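Forums > Hardware > Bimanual Setups > Kits and Packages

Covard twin-arm table kit: who has one running?

dhellwig_p
We are comparing two packages for a cloth handling bench: the Covard twin-arm table and the Driso equivalent. The Driso quote came back higher and without the table. Covard includes the tabletop, both mounting plates, grippers and a year of the control software. Before I send the request upstairs I would like to hear from people who run the Covard daily. Main concerns: gripper behavior on thin fabric, cable routing, and the time needed for setup. Pascal

stoecker_b
Ours has been in use since October. Setup took two of us 5 days, one of them spent on the network configuration. The manual covers the arms well and the software badly. Order of work that I would recommend:

1. Bolt both base plates before connecting anything. The hole pattern is tight.
2. Check both base rings after power-up. We do not start a run unless both are green.
3. Begin with one arm on the cloth and park the other one clear of it. Pinch at a corner, low speed, fingers pointing down. 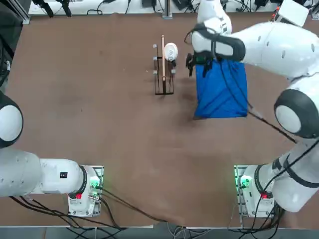
4. Log grip width and finger force for every attempt. The default force setting is too high for thin fabric.
5. Add the second arm only when single-arm pickup is stable. In our case that was after 200 attempts.

The black two-finger gripper is fine for this. I would not buy the suction option for cloth.

w_seidel
I disagree on point 5. If the finished task needs two arms, coordinate them from the start. We did it Birgit's way at first and had to redo all the waypoints because the parked arm's home position was inside the working envelope of the other one. That cost more time than single-arm testing saved.

stoecker_b
That is a home position problem. Move the home position during step 1 and it does not occur.

w_seidel
The kit ships with that home position. A buyer is entitled to assume it works.

rothe_a
Some remarks on cabling, as the original question asked about it. The kit has no cable management worth the name. We keep power supplies and adapters on the side surface past the table rail, and it is a tangle there. On the arms it matters more. One of ours has a cable that hangs down over the cloth while the gripper is holding a fold.

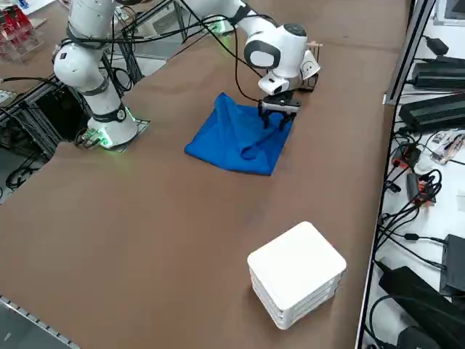 I have raised this with Covard twice. The answer was to buy the Bornico sleeve set, part 2833, which is sold separately. It fits the lower links and is too short for the last section before the wrist, where the slack is. We now use plain hook-and-loop straps and check them at the start of each shift.

Wrist camera: the supplied bracket blocks part of the view when the fingers are closed. Check this on a demo unit if you can get one.

dhellwig_p
Thank you. Two follow-ups. Does the supplied software detect a missed pinch, or do you need the camera for that? And what is the real repeatability at the fingertips?

stoecker_b
Finger width only. If the fingers close to zero it reports a miss. With thin fabric the difference between a hit and a miss is inside the sensor noise, so in practice you need the camera.

ostermann_d
Repeatability is in the data sheet and ours met it with a rigid test piece. With cloth the number means little, the fabric moves more than the arm does. I ran 29 corner picks in a row on a flat cloth and then the same on a crumpled one. The flat series was acceptable. The crumpled series was poor until we changed the approach angle.
One item against the Driso, which we had on loan: its controller is better documented, and the arms are quieter. If the budget allows for a separate table I would take it over the Covard.

w_seidel
Seconded on documentation. Not on the arms. The Driso wrist has less travel and you will notice it when folding.

rothe_a
Pascal, ask Covard for the support terms in writing. The software year starts at shipping, and our unit sat in customs for part of it.

dhellwig_p
Noted. I will request a demo with our own fabric and with the home position changed beforehand, and post the pick results in this thread.

Related threads
Beltrán finger pads: wear on coated fabric
Driso controller: exporting joint logs
Bornico sleeve set, fit list by arm model
Wrist camera brackets, printed alternatives
Covard software renewal pricing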